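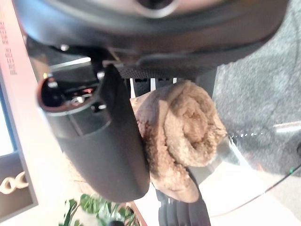

FOR IMMEDIATE RELEASE
Sunday, December 17, 2023

Plendetti Asks Guests to Look at the Towel

Plendetti, the small hotel and bathhouse best known for its steam room and its very slow elevator, has stopped folding its towels. From this week every bath towel in the building will be rolled.

The change follows a trial that began in October and went on longer than anyone wanted. Towels in one wing were folded in thirds, as they have been since the place opened. Towels in the other wing were rolled from the short end into a spiral, with the last bit of cloth left as a loose flap. Guests were asked which they liked. A total of 419 of them filled in the card. Most preferred the roll. Two wrote that they had come for the steam room and would like to be left alone.

"I was a folding man," said Ihor Stelmakh, general manager. "I had opinions about corners. I have had to put those away, and they do not stack well either."

The hotel keeps 2,170 bath towels in use, all of them terry, in white, gray and a light brown that the old price list calls "biscuit" and the laundry calls "the brown ones." Rolled, they sit on open shelves with the round end facing out, so a guest can take one without bringing down the pile. Under the previous system, bringing down the pile was a regular part of the morning.

Head of housekeeping Hanna Marchuk wrote the new instructions, which fit on one card and replace a binder. Lay the towel flat with the label side up. Smooth it once. Roll from the short end, firmly but without strangling it. Stop before the end and leave the flap. Anyone who gets a cone should unroll it and start over, and should not hide it at the back of the shelf.

"We find the cones," Marchuk said.

Staff can now roll a bath towel in about 5 seconds. Hand towels will go on being folded, as rolled hand towels were tried for a weekend and kept ending up under the sinks. Bath mats will continue to be draped over the side of the tub, where they have never given any trouble.

Regular guest Melaniia Zakharchenko, who took part in the trial, gave the roll her support. "It's a towel," she said. "It dried me. I did like the little flap."

The shelves were built by the local joinery Krawczyk, which also measured the old linen closet and advised against it. The closet is now used for umbrellas.

Room rates are not affected. Guests who still want a folded towel may ask at the front desk, where one will be folded for them by Mr. Stelmakh in person, with corners.

Press contact: Petro Skoryk, Plendetti front office

###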